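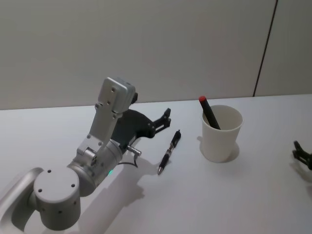 Lining off (also "lining out," and I've met people who say "lining up," which I try to let go) is the job of marking where every plank will run on a model ship's hull before you glue any of them down. It comes after the frames or bulkheads have been faired and before you open the bundle of strips, and it takes me longer than I ever plan for. You don't need much to do it. A pen and a marker like the two on the white table, with the marker in its cup, would see you through most of it: fine lines for the plank edges, fat ones for the bands. I'd add a few thin battens, some paper strips and a good eraser if you're working in pencil, and I do think a beginner should start in pencil.

Why hulls need it

A hull is fatter in the middle than at the ends, and the distance from keel to rail, measured along the surface, changes all the way down its length. On my Lesdale, a small coasting schooner from a Randen kit, it's 52 millimeters at the bow and a whole lot more than that amidships. The stern does its own thing again, often spreading out under the counter. If you lay parallel strips from the top down, they'll pile up at the bow with nowhere to go and leave open wedges near the sternpost. Then you start cutting slivers to fill the gaps, and I have a shelf upstairs with two hulls on it that look just like that. They're painted. Thickly.

On real ships the shipwrights did the same thing at full scale, with long flexible battens tacked to the frames, and they stood well back to judge the curves by eye. The modeler's version is a straight copy of that, only you can do it sitting down with the radio on.

Bands

Most people split the hull into bands, sometimes called belts. You start with the lines you can't move: the wale, the keel rabbet, and the top edge of the planking. What's left between the wale and the keel gets divided into three or four bands with battens or black thread. Five is possible on a big hull, but I find it fussy.

Pin a batten at midships, let it run out to the bow and stern, and look at it from everywhere. From the front, from underneath, with one eye closed. A batten that's happy lies flat against every frame without being pushed sideways. If it wants to lift or kink, move it until it stops. Once you like the curve, mark both edges on every frame and take it off.

Tick strips and planking fans

To divide a band into planks you measure it at each frame with a slip of paper, ticking off the top and bottom. That's your tick strip. Then you lay the strip over a planking fan, a sheet of lines spreading out from a single point, and slide it, keeping it square to the middle of the fan, until your two ticks land on the outer lines of however many planks you want. The lines in between give you the plank widths. Mark them on the strip, carry the strip back to the frame, and copy them over.

Proportional dividers do the job too, and they feel wonderful in the hand, but a fan costs a sheet of paper. Plenty of folks just do the math on a calculator. I used to, and then I transposed two numbers on the Pons and had a plank get wider toward the bow (on a bluff-bowed brig! where it should have been getting narrower!) and I've used a fan ever since.

How narrow, how wide

The rule I was taught is that a plank shouldn't taper to less than half its midships width, and shouldn't flare to more than one and a half times it. Go narrower than half and there's no room for the fastenings, at least on a real ship, and on a model it just looks wrong. When the numbers won't behave you've got two ways out:

Drop planks, used at the bow. Two strakes run into one wider one, with the joint notched so neither ends in a sharp point.

Stealers, used mostly at the stern. An extra plank gets let in where the others would have to be too wide.

Practice changed from yard to yard and from one period to the next, so if you're modeling a particular ship it's worth hunting down a plan for something close to her in age and country. I wouldn't copy an English pattern onto a French hull without checking first.

Tapering, spiling and bending

Lining off only tells you how wide each plank is at each frame. It doesn't give you the curved shape the plank has when it's laid out flat. For that you either spile it, tracing the true curve onto wider sheet wood and cutting it out, or taper a straight strip and bend it edgewise with heat and clamps. Edge bending wastes far less wood. Spiling gives a calmer plank, in my opinion, and I spile the garboard and the two strakes next to it on anything I care about.

Birdie Kincaid taught me to write the strake number on the inside of every plank as soon as it's cut. The Plarow, my biggest hull, used some 300 separate lengths, and I'd have been lost without those numbers.

Single and double planking

On a double-planked kit you can be pretty relaxed about the first layer, as it gets sanded smooth and covered up. Save the careful lining off for the second layer, and mark it right on the sanded surface of the first. I seal that surface with thinned shellac and sand it with 200 grit beforehand, or the ink creeps along the grain and you end up with a line as wide as a noodle.

Single planking gives you only the frame edges to mark on, so the ticks are tiny. Check port against starboard as you go, at every frame, with the same tick strip flipped over. I skip a frame now and then when I'm tired, and it's usually the one by the stern that I end up having to redo.

See also: Fairing a hull; Garboard strake; Hooked scarf; Wales and rubbing strakes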